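Bac métallique d'atelier : rangement, nettoyage, entretien du fond

Fiche pratique Bindoteck — août 2018

Un bac en tôle à parois inclinées rend service sur l'établi pour tout ce qui est court, lourd et anguleux : chutes, cales, blocs d'essai. Les parois évasées laissent passer la main jusqu'au fond sans accrocher les phalanges. En contrepartie, le volume utile est plus faible qu'avec un bac droit de même ouverture.

Quantité. Ne pas superposer les blocs. Une seule couche, avec un écart suffisant pour saisir chaque pièce par ses grands côtés. Au-delà, passer à un second bac.

Disposition. Deux blocs posés en V se reprennent sans difficulté tant que leurs extrémités ne se coincent pas l'une contre l'autre. Un bloc couché au pied d'une paroi est plus pénible à sortir : le faire pivoter d'abord par un bout, puis le soulever.

Couleurs. Sur un fond gris, le brun-rouge se repère bien. Le vert foncé se confond avec l'ombre des parois, surtout sous un éclairage latéral. Placer la lampe à l'aplomb du bac ou garder les teintes sombres au centre.
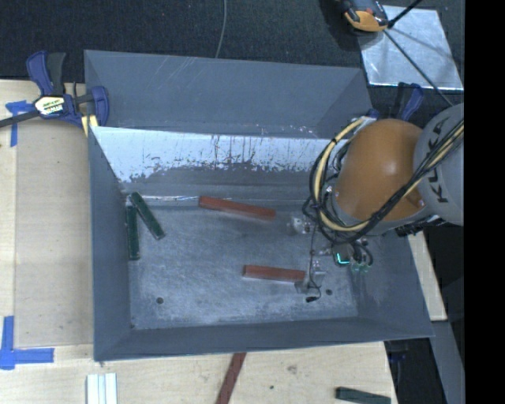 Rayures. Un fond rayé reste utilisable. Passer le doigt ganté sur la tôle — si le gant accroche, ébavurer au papier grain 180, puis finir au 240. Les voiles blanchâtres partent en général à l'eau savonneuse tiède. Éviter la laine d'acier sur une tôle zinguée.

Trous de fond. Quand le fond est percé, glisser une feuille de carton sous le bac avant de verser de la visserie ou de la sciure. Pour un bac réservé aux blocs, laisser les trous libres et les dégager au chiffon.

Protection de la table. Sur un plateau en bois clair, coller quatre patins de feutre de 50 mm sous le bac. Les remplacer chaque année en mars, lors du grand nettoyage. Les patins Studeck de 13 mm d'épaisseur conviennent aussi, mais ils rehaussent le bord.

Poussière. Aspirer avant d'essuyer. Le chiffon humide en premier forme une pâte dans les angles, longue à retirer une fois sèche.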